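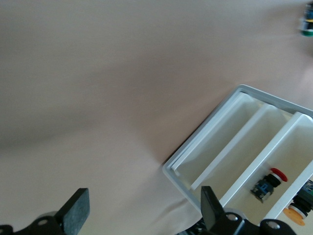
## Momby cell: setup and upkeep

Momby is the two-arm sorting cell at the Fomcombe workshop. These notes cover the wrist cameras, the gripper fingers and the checks before a recording run. Each wrist camera must see both fingers and the tray dividers at once. With the fingers wide open, a switch lying in its compartment, like the red-capped one, should be in view beside the right finger. If the finger hides the compartment, loosen the camera bracket and tilt it back a little.

### Grippers

- Check the screws on both finger mounts before every run.
- Replace a finger pad when the matte face has worn shiny.
- After changing a pad, close the gripper at 40 percent force and run `momby zero`.
- Route wrist cables along the outer side of the arm and leave slack at the last joint.

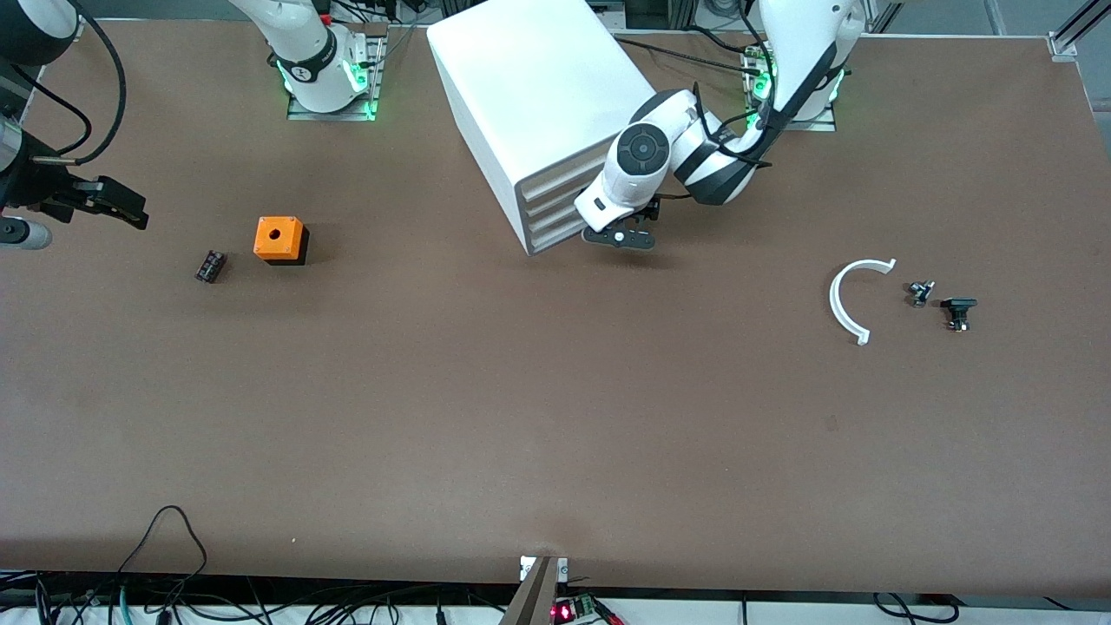
Do the slack check with the arm powered, moving each wrist slowly to both ends of its range. A cable that pulls tight has to be reclipped. Edvin Dahlgren keeps the spare clips.

### Fixed camera

Recalibrate if the table or either arm base has been moved. Take 80 poses with the calibration board. Sigrun Lundgren's script rejects blurred ones and writes the result to `calib/fixed.yaml`.

### Data

| Set | Episodes |
|---|---|
| recorded | 1,423 |
| kept after review | 1,143 |

Episodes were dropped for missing wrist frames or a stale gripper zero. Recordings made before the March cable change are in `old/` and use the previous camera offsets. Don't mix them with the rest.

Last edited May 2020. Send corrections to Sigrun.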